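Tollico Big Round Bowl, Dusty Pink

Home > Tableware > Serving > Bowls > Large

Product code: 211-DP
In stock. Usually leaves us within 2 working days.

There comes a point in every summer party when somebody asks where the ice is, and the answer is "in the sink". We have all been that household. The Big Round Bowl exists for people who would like to stop being that household without buying a silver-plated bucket with a lion's head on each side.

It is a bowl. It's big, it's round, and the Tollico catalogue calls the colour Dusty Pink, which is fair enough. We had feared something nearer to bubblegum. The finish is matte, the rim is smooth and rounded, and the wall narrows towards the base so you can get your fingers under it when it needs shifting to the other end of the table. Lift it with both hands once it's full. One of us tried it with one hand and a plate of sausage rolls in the other, and the sausage rolls went to the dog.

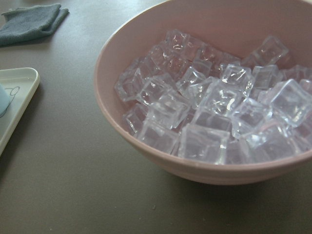 Big Round Bowl in Dusty Pink, filled with clear cubes. Cubes not included.

A word on cubes, as we get asked. Clear ones pick up the pink from underneath and look rather more expensive than they are. Cloudy ones from the tray at the back of your freezer will keep the drinks just as cold and will only bother the sort of guest who brings their own tonic.

Outside party season it does salad, crisps, popcorn, satsumas, bread dough and, in the case of Pushpa in our returns department, every set of keys she has ever owned. It does not do ovens. It does not do microwaves either, and we would ask you to believe us on this.

The details

Maker: Tollico
Range: Rutico table range
Colour: Dusty Pink
Finish: matte
Lid: none, and there isn't one coming
Cleaning: warm water and a soft cloth. Scouring pads leave marks on the matte finish.
Stacks with: itself

Will it sweat?

Fill any bowl with ice on a warm evening and there will be water on the outside sooner or later. Put a tea towel underneath if you're fond of the table. The Drilberg cork mat (code 112) fits nicely and is sold separately, like most things that fit nicely.

What customers say

"Larger than I had pictured, despite the word Big in the name. Has replaced three smaller bowls and started an argument about where to keep it." Narendra Pant

"Bought for ice, now used for ironing. Very pleased."

Delivery and returns

Each bowl travels in its own box with a good deal of crumpled paper. Please keep the box until you're sure. Unused bowls can come back to us for a refund, and if yours arrives chipped, send us a photo and we'll post another.

You may also like

Nogueira ice tongs
Drilberg cork mat, large
Rutico salad servers, pair

Page last updated July 29, 2025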